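Cloment Opens Shared-Use Equipment Plan for Produce Packers

22 October 2026

For immediate release

Cloment today opened orders for a new equipment plan that lets small and mid-size produce packers budget for robotic handling by the month. The plan covers the arm, the gripper, the wrist camera, installation, operator training and scheduled maintenance under one agreement. It is open to packing houses, commissary kitchens and grocery distribution sites in the United States.

The base plan is priced at $3,739 per month for one handling station on a 30-month term. There is no deposit. Customers who already have a suitable table, guarding and compressed air may apply for a reduced rate after a site review.

Cloment developed the plan after talking with packers who had put off automation for several budget years in a row. Many of them had quotes in hand. What stopped the purchase in most cases was the set of costs that came after the quote: replacement fingers, software renewals, service calls billed by the hour, and the staff time needed to retrain the system whenever a new product came in. Under the new plan those items are part of the monthly charge, and the charge does not change during the term.

Each station is set up for mixed produce, meaning items of different shape, weight and skin that share the same line or the same order. Fruit cups, gift boxes, school meal packs and online grocery totes all fall into this group. Before a contract is signed, the customer sends Cloment a list of the products it wants handled, and Cloment runs them on a bench station at its test site using retail-grade fruit bought the same week.

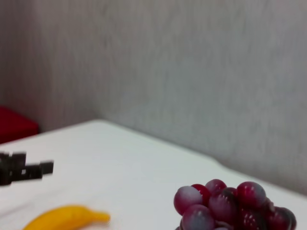 Results from the bench runs go to the customer in a written report. The report gives pick rates by product, the number of items rejected for marks or bruising, and a plain recommendation to go ahead, wait, or leave a given product to hand packing. Customers keep the report whether or not they place an order. The test covers up to seven products and is free of charge for sites that pack more than 600 cases per shift. Smaller sites pay a flat fee, which is credited to the first invoice if they go on to sign.

Cloment expects the report to be of most use to the people who prepare capital requests. A plant manager can attach it to a budget file along with the fixed monthly figure, and a finance department can compare the total against current labor and waste costs without having to estimate service spending. The company also supplies a planning worksheet that lists the items a customer remains responsible for, including electrical work, floor space, cleaning supplies and any changes to conveyors already in place.

Three companies are supporting the launch. Manumel will supply the grippers and replacement fingers and will hold spare parts in stock for the full term of each agreement. Hervieu will carry out site reviews, installation and yearly inspections. Zivar will provide the financing and handle invoicing, so that customers receive a single bill. Cloment remains the only point of contact for service questions and is responsible for response times under the agreement.

What the plan includes

One robotic arm with gripper, wrist-mounted camera and controller
Installation and two days of on-site operator training
Scheduled maintenance visits and all wear parts
Software updates during the term
Setup for new products, up to the limit stated in the order form
Remote support during the customer's normal working hours

What the plan does not include

Building or electrical work
Conveyors, case sealers and labeling equipment
Damage caused by washdown outside the cleaning instructions
Night and weekend support, which can be added for a separate fee

At the end of the term the customer may return the station, renew at a lower monthly rate, or buy the equipment at a price stated in the original order form. A station can be moved once to another site owned by the same customer at no added cost, provided Hervieu carries out the move.

Delivery and scheduling

Site reviews are being booked now, and the first installations under the plan are set to be complete by July. Orders are scheduled in the sequence in which signed forms arrive. Customers whose fiscal year starts in July may sign now and have the first invoice dated to the new year, as long as the station is not delivered earlier.

Packers with a strong seasonal peak are advised to book their bench test well ahead of harvest. Test slots are limited, and some fruit can only be bought at retail grade for part of the year. Where a product is out of season, Cloment will run the rest of the list first and issue a second report when the missing items are available.

Existing Cloment customers who own their equipment outright may move their service contracts to the same fixed monthly billing at their next renewal date. Terms will be sent with the renewal notice.

About Cloment

Cloment designs and supports robotic handling stations for fresh food packing and distribution. Its customers include packing houses, central kitchens and regional grocery suppliers.

Order forms, the planning worksheet and a sample test report are available on request from the Cloment sales office. Press questions should be sent to the Cloment communications office.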